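助成事業進捗報告（ファービル地区・旧集会所台所の整理と再開準備）

2022年1月8日

いつも温かく見守っていただき、ありがとうございます。年明け早々の報告で恐縮ですが、昨年5月の着手からここまでの様子を、少し長くなりますけれどまとめてお伝えします。

## 台所まわりの進み具合

いちばん時間がかかったのは、やはり食器と調理道具の仕分けでした。閉所前にリレルモンの分室から移した箱がそのまま積んであり、開けてみると皿、盆、鍋のふた、製菓用の型などがひとまとめになっていて、最初の数週間は新聞紙をほどいては棚に並べる作業に明け暮れました。台帳に書き入れた品は、昨年末の時点で1,305点になります。欠けのひどいものと、用途のわからない金具類は別の箱に分けてあり、処分するかどうかは次の打ち合わせでご相談させてください。

流し台の下の配管は、アルナーの工務店に見ていただきました。継ぎ目の傷みが思ったより進んでいたものの、部品の交換で済み、床をはがさずに終えられたのは本当に助かりました。吊り戸棚の蝶番も同じ日に直していただいています。扉の1枚だけ、まだ閉まりが渋いままです。冬のあいだは様子を見て、暖かくなってから削るつもりでおります。

## 作業台と道具の置き場所

前回の報告で「作業台が足りない」と書きましたところ、プフィスターの倉庫から天板の机を2台お譲りいただけることになり、11月に運び入れました。高さが流し台より少し低いので、背の高い方には腰にこたえるかもしれません。脚に継ぎ足しをする案と、座って作業する台にしてしまう案とがあり、私は後者に傾いています。お菓子づくりの会を楽しみにしてくださっている方には年配の方も多く、座って粉をふるえる場所があれば、きっと喜ばれると思うのです。

置き場所については、種類ごとに揃えるか、使う場面ごとに揃えるかで、ずいぶん迷いました。今のところは場面ごとに、配膳に使うもの、下ごしらえに使うもの、焼き物に使うもの、と棚を分けています。丸いものは重ねればよいのですが、四角いトレーは大きさがまちまちで、重ねると下のものが取り出しにくく、結局、本立てのような仕切りを入れて立てて並べることにしました。見た目もすっきりして、拭き掃除もずいぶん楽になっています。

棚の表示は、白っぽいテープに手書きで品名を入れて貼る方式を試しているところです。湯気の当たる場所では端が浮いてくるので、ガス台の脇だけは別の方法を考えなければなりません。洗える札を紐で下げる案が出ています。

## 費用について

仕切り材とテープ、洗剤などの消耗品は、今期の枠のうち800ユーロを少し残して収まっています。残りは換気扇の羽根の交換に充てたく、見積りが届き次第、改めてお送りします。机の運搬費は先方のご厚意で不要となりました。浮いた分をどの費目に戻すべきか、書式の上で迷っておりますので、ご指示をいただければ幸いです。

## これからの予定

春までに、台所を週に一度開けられる状態にしたいと考えています。そのために残っている仕事は、次のとおりです。

- 食器棚の下段に残った未分類の箱を開け、台帳に加える
- 換気扇の羽根を交換し、油受けを洗う
- 机の高さをどうするか決める
- 貸し出し用の食器について、返却の決まりを紙1枚にまとめる

最後の項目は簡単そうで、なかなか筆が進みません。以前の集会所では、お祭りのあとに大皿がどこかのお宅へ行ったきり、という話がよくあったと聞いています。あまり厳しく書くと借りにくくなりますし、緩すぎてもまた同じことになりそうで、文面は下書きの段階でいちど見ていただければと思っております。

机の上での仕分けも続けています。丸い皿状のものや四角いトレーは、棚へ収める前にいったん広げてみると、どれとどれを同じ段に置けそうか見当がつきやすくなります。食器棚下段の箱も同じやり方で進め、次回の報告には棚ごとの一覧を添えるつもりです。
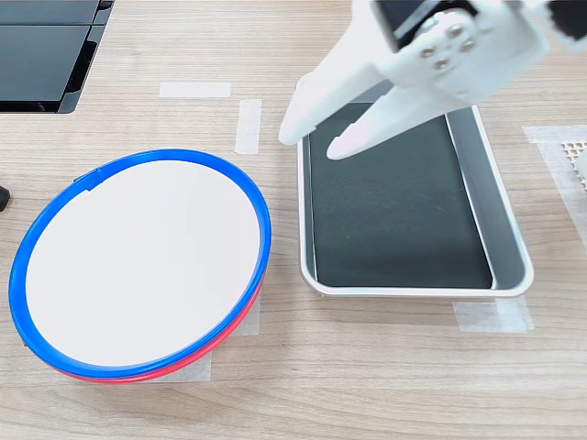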